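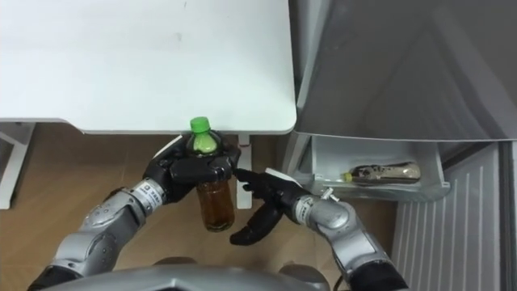 Cold brewing tea in bulk, does steeping time matter past 8 hours?

rinwood_dean
I've been making cold brew black tea for my house for a couple of years and I want to settle something. My usual is loose leaf Assam in a glass pitcher, water from the fridge, in at 9 at night and strained the next morning. My sister in law does hers for a full day and says anything less is colored water. I tried hers and it was darker but I didn't think it tasted any stronger. What are people doing?

Dean

kettle_n
Depends on the leaf size more than the clock. Broken leaf and tea bag dust are pretty much done by six hours. Big whole leaf can keep giving until 12 or 14. Past that I get a flat taste, a bit like wet cardboard. I stop at 10 for everything because it fits my work schedule.

puline22
Disagree with kettle_n. I go 24 hours on everything and have never gotten cardboard. Are you leaving it in the door? The door runs warmer. Mine sits on the bottom shelf at the back.

kettle_n
Middle shelf. My fridge is fine, I keep a thermometer in it.

Rothe_R
How much leaf is everybody using? You can't compare hours without that. I use 10 grams per liter for black and 8 for green. If puline22 is using 5 grams then of course it needs a day.

puline22
I don't weigh it. Two big spoonfuls to a pitcher.

Rothe_R
Then we don't know what you are making.

subin_m
I'd put the water ahead of both of those. We moved from Heywood to a place with a well and the same tea went cloudy and dull overnight. I switched to filtered water and it cleared up. Hard water also makes the tea look darker without tasting any stronger, so Dean, if your sister in law is on different water than you, that could be all you're seeing.

rinwood_dean
She's on a well, we're on town water. I hadn't thought of that. I'll take a jug of mine over there next time and have her make it both ways.

On amounts, I weighed mine this morning after reading Rothe_R's post. 9 grams to a liter, so close to his.

C. Pacheco
I did cold tea for a lunch counter for six summers, so here is what worked at volume. We went through 2,621 bottles our last full season, I still have the order book. Steep 12 hours, strain twice, second time through a paper filter. The second straining did more for the taste than any change in hours. Fine leaf that gets through the mesh keeps steeping in the bottle and that's where the bitter edge comes from on day three.

We sold it within 2 days of bottling. At home I'll stretch to three or four if it smells right.

kettle_n
Did you sweeten before or after straining?

C. Pacheco
After, with syrup. Sugar takes forever to dissolve in cold tea and you end up with a layer of it on the bottom. Equal parts sugar and water, heated and cooled. Most customers wanted it unsweetened by the end anyway.

puline22
OK, I borrowed a scale. My two spoonfuls came to 6 grams and the pitcher holds a bit over a liter. So Rothe_R has a point about the amount. I still like mine at 24 hours and I'm not changing it.

Rothe_R
At 6 grams that makes sense. Try 10 grams for 10 hours once and see if you can tell them apart.

subin_m
One more thing on bottles. If you reuse plastic ones from the store, the caps hold the smell. I had a batch of plain green that tasted like peach because the bottle used to have peach tea in it. Glass swing tops fixed that for me, though they're heavy if you pack a lunch.

rinwood_dean
Same here with lemon. I soak the caps in baking soda and water overnight and it mostly goes away. I keep the plastic ones for the car and use glass at home.

Has anybody tried the Skustolia pitcher with the long mesh tube? It's on sale near me until the end of October.

kettle_n
I have it. The mesh is fine enough for whole leaf but not for broken. The lid drips when you pour with the left hand. I'd pay sale price for it, not full.

C. Pacheco
Skip the tube and put the leaf in loose — it needs room to open up. Then strain it.

rinwood_dean
Going to do 8, 12 and 24 hours side by side, 9 grams each, same water. I'll post when my wife and I have tasted them.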